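The Last Bus to Durkdale

I only got on the bus because it was raining, and I want that understood before I tell you the rest (my sister still thinks I planned it).

I'd been in Milbridge all afternoon trying to return a kettle. The shop wouldn't have it back without the box, the box was holding up one end of my bed, and so there I was at the stop with a kettle under my arm and water going down my neck. The 54 pulled in. It doesn't go anywhere near my house. It goes to Durkdale, over the top, and I hadn't been to Durkdale for twelve years.

"Single or return?" said the driver.

I said single. I don't know why! I had work in the morning.

There was one other passenger, an old woman with a cake tin on her knees, and she looked at my kettle the way you'd look at somebody's new baby. She asked if I was going up for the house. I said what house, and she said well, the end one, your gran's, they've had the door open all week to let the damp out.

I hadn't told her who my gran was.

We went up through Zandley with the wipers squeaking, and she talked the whole way, mostly about drains. She never asked my name and I was too embarrassed to ask hers, so when we got off I just carried her cake tin and she carried my kettle, and we walked down the lane like that in the dark. 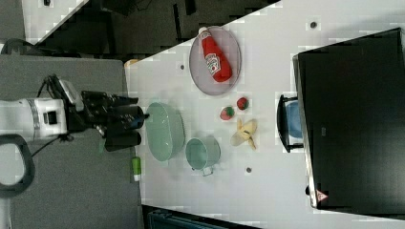 Durkdale, Mon 20 May

I've started putting the date on things, because you lose track up here. It's a habit I got from Gran, who dated everything, jam and letters and the inside of the cupboard doors. When I opened the pantry that first night there was her pencil, all the way down the wood: what she'd bought and what she'd paid and who had been to stay. The last line said the kettle had gone and she must get another.

So I plugged mine in. What else was I going to do with it?

I rang work the next morning and said I'd be back on Thursday, and then I rang again on Thursday. My sister drove over with my clothes and a face like thunder, ate two slices of the old woman's cake standing up, and went quiet when she saw the cupboard door. Her name was on it eleven times. Mine was on it more, but I kept my thumb over that bit.

She's coming again at the weekend with the box off the end of my bed. I've told her not to bother.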